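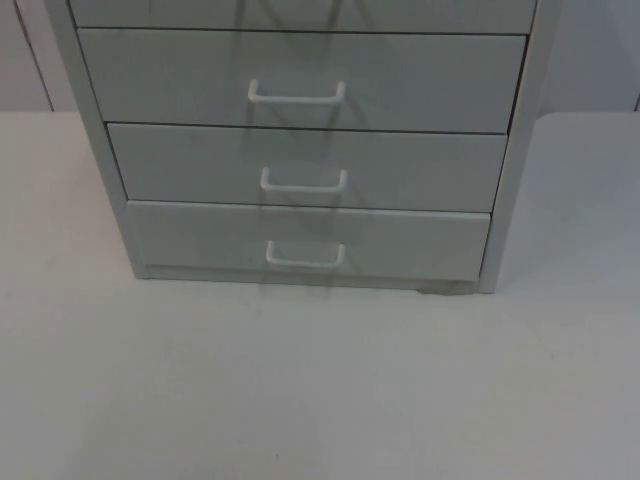
I put off writing this review until the Welari had been through a full month of daily use, so all of May plus a few days on either side. Short version for anyone pricing out a small manipulation setup: it's a good drawer cabinet, it's a boring drawer cabinet, and I should have put it in the budget from the start instead of squeezing it in at the end.

A bit of background. We're a tiny group working on getting an arm to open and close things people open and close all day. When I did the original equipment plan, I had lines for the arm, the gripper, the cameras, the compute, even the cable ties (yes, really). For "stuff the robot practices on" I wrote down a token amount and figured we'd scrounge. Please don't do this! The scrounged drawers stuck, wobbled and tipped over, and we burned a lot of paid hours figuring out whether a failed pull was our policy or a bad runner.

So I went shopping. I looked at the Welari, which is a light gray metal unit, and at the Sadau, which is cheaper and comes with recessed grips. The Sadau is perfectly nice as office furniture, but a parallel gripper has nothing to grab on it, and by the time you've bought add-on handles and drilled it you've spent the savings. The Welari has white wire pulls, squared off into a U, one in the center of each drawer. There's real space behind the bar for a fingertip to get in, and they line up in a column, so you can teach one approach and shift it up or down. I love these handles more than a grown adult should.

The drawers run smoothly and they've stayed that way. The bottom one on ours likes to sit a little proud of the others, and I've stopped fighting it. If your work depends on a drawer being fully shut at the start of each run, check for that, or put a small magnet in the back.

Now the gripes. Gray cabinet, pale tabletop, pale wall – I planned that combination on purpose, because I wanted everything tidy, and it makes life hard for anything that depends on contrast. The seams between the drawers are thin dark lines and that's most of what you get to work with. Shadows also show up faintly on those flat fronts. If you have any say over it, budget for a decent diffuse light, or at least pick a different color for the table. I'm pricing a darker mat now, which would have cost next to nothing if I'd thought of it in the first order.

The paint is so-so. There's a scuff on the base strip near the right-hand corner, and the finish doesn't wipe clean as easily as I'd hoped. Cosmetic, but if you're after pretty demo footage, know that going in.

Weight is the other thing. An empty cabinet will creep when an arm pulls on it over and over. Put something heavy inside or clamp it down. We keep up to 40 pounds of scrap plate in the drawers we aren't using.

On buying: I got ours through Lund, who were quick and answered the phone. Usance quoted lower but wanted a minimum order, and their lead time was three weeks. If you're outfitting several stations, Usance probably makes sense. For a single bench I'd go with Lund again.

My advice on quantity is to order two. One to work with and one to leave in the box, so when a runner finally gives out you can swap in the same model and keep your measurements. Finding an identical unit a year later is a gamble, and redoing everything for a slightly different handle height costs far more than a spare. I've got our second one on a request dated 7th June and I'm hoping it gets approved before the model changes.

Four stars. I'd give it the fifth for a matte finish that comes in literally any other color.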